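Site Visit Report: Open Day at Brurnenov

On Thursday our class of 26 went to the open day at Brurnenov. My group of 4 was assigned to the simulation room, where Ermanno Greco showed us kitchen tasks being tested on a computer before they are tried on real robots.

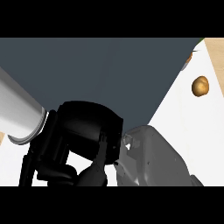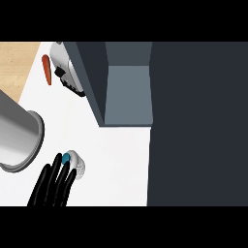
Figures 1 and 2. Simulated kitchen views from the Brurnenov demonstration. In Figure 2 the gripper is holding a small white object.

The software is called Cruzado. Mr. Greco said a task is usually run around 50 times with small changes to where things are placed. We asked how they decide a run has failed. He said dropping the item counts, and so does touching the other arm.

I had expected to see more real hardware. For our own project we plan to write the failure rules first and then build the test.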